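Cinema e Narrativa Seriada, módulo 2
Apontamentos da aula 3: o espaço doméstico no filme de gênero

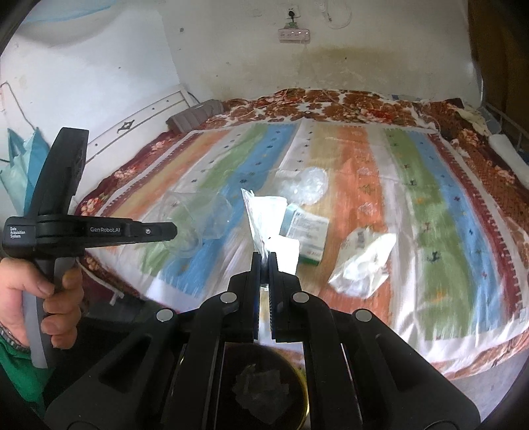
Na aula passada ficamos devendo a conversa sobre cenografia, e muitos de vocês saíram com a impressão de que o assunto era coisa de filme de época, com castelo, candelabro e vestido de cauda. Pois hoje quero puxar vocês para dentro de casa, para o quarto, que é onde o cinema fantástico costuma guardar os seus melhores segredos (e os seus piores clichês, já chegaremos lá). Pensem numa cama qualquer, por exemplo uma coberta com lençol de faixas largas, laranja, amarelo-claro, verde, azul e branco, por cima de uma colcha florida marrom e branca, com uma cabeceira de metal branco atrás do travesseiro cinza. Um diretor de arte medroso trocaria tudo por bege antes do café da manhã. Um bom diretor de arte olharia para essa mistura e perguntaria quem dorme ali, há quanto tempo, e quem escolheu a colcha.

É essa pergunta que vai nos acompanhar até o fim do módulo. Chamo de "cenário habitado" o espaço que parece ter existido antes de a câmera chegar, e de "cenário de vitrine" aquele que só começou a existir quando alguém gritou ação. Os dois têm o seu lugar, e eu gosto muito de alguns filmes de vitrine, não me entendam mal! Mas convém saber distinguir um do outro, porque a crítica de internet costuma chamar os dois de "realistas" com a mesma tranquilidade.

Primeiro caso: Treseo

Vimos juntos os minutos de abertura de Treseo, o longa de estreia de Trygve Strömberg, e peço que voltem a eles com calma. A protagonista acorda, senta, calça os chinelos e sai do quarto, e até aí não há uma palavra de diálogo. Já sabemos, porém, que ela divide o quarto com uma irmã que não mora mais lá: há duas luminárias, uma só com lâmpada; há um armário com metade dos cabides vazios. Quando a irmã reaparece no terceiro ato, vinda do outro lado do portal, ninguém na plateia precisa de explicação, e o roteiro fica livre para cuidar do que interessa, que é o reencontro.

Reparem também na montagem. Strömberg quase não usa plano de detalhe nessa sequência. A luminária apagada está lá no fundo, pequenina, e quem viu, viu. Eu mesma só percebi na segunda vez, e já dava aula sobre o filme, o que me deixou bastante encabulada.

Segundo caso: Vestari

Vestari é a série em que o quarto do herói muda de temporada para temporada sem que nenhum personagem comente. A parede escurece, os livros somem, a janela ganha uma cortina pesada. Na época da estreia muita gente tomou aquilo por erro de continuidade, e ainda hoje se encontram listas na rede com esse título. Para mim o quarto funciona como um diário que o personagem escreve sem saber. Há quem discorde, e na turma do ano passado a discussão foi longe, tão longe que perdemos o intervalo.

O que peço é que não decidam antes de rever. Levem um caderno, anotem em que episódio cada coisa muda e só depois comparem com o que acontece na trama. Às vezes a mudança vem antes do acontecimento, às vezes vem depois, e essa diferença dá um trabalho final inteiro (fica a sugestão para os indecisos).

Um contraexemplo: Sedgwick

Em Sedgwick, o filme de fantasmas que alguns de vocês pediram para incluir, o quarto assombrado é de vitrine do teto ao rodapé. A cama está sempre esticada, o espelho sempre limpo, a boneca sempre na mesma cadeira. Funciona? Funciona, e bem, porque o susto depende de a gente decorar o lugar de cada objeto. Quando a boneca troca de cadeira, a sala inteira prende a respiração. Um quarto bagunçado estragaria o efeito, e por isso não gosto quando se usa "artificial" como xingamento.

Para a próxima aula

Vejam o piloto de Naltau, que está na videoteca, sala 307, e leiam o capítulo sobre objetos de cena na apostila. Tragam por escrito uma descrição do quarto da capitã, sem contar nada do enredo. Depois vamos trocar os textos entre os colegas e ver quanto da história se adivinha só pelos móveis. É um exercício que me diverte muito e que costuma render boas surpresas, inclusive para quem jura que não sabe escrever.

A entrega do ensaio continua marcada para setembro, e quem quiser mudar de tema pode me procurar no fim da aula.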